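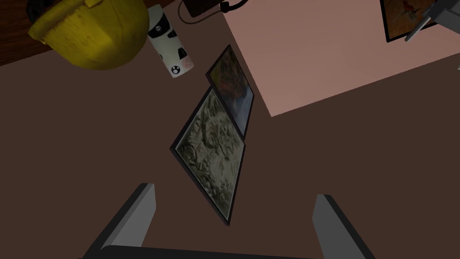
Fig. - two framed pictures laid flat on a brown tabletop.

August 2024
Bořivoj Štefanec

Hanging pictures, notes for unit 2

Center of picture goes at 60 inches from the floor. Not the top edge, not the nail. Measure floor to center, then allow for the wire - pull it tight first, mark where it peaks.

Pairs: treat as one shape. Pick the gap, keep the gap. Same height at centers if sizes differ, or line up the bottoms, but dont mix the two on one wall.

Plaster - drill, plug, screw. Drywall - find the stud or use an anchor. Read the weight on the packet.

Reading: Kopecký handout from April, the part on wire and D-rings.
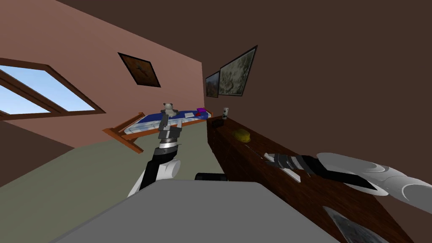
Gremo disagreed about the 60 rule and said bedrooms should go lower, seeing as people mostly look at those walls sitting or lying down. Fair point. Try both heigths with paper templates before drilling.

Next time: grouping over a sofa. Bring a tape and a pencil.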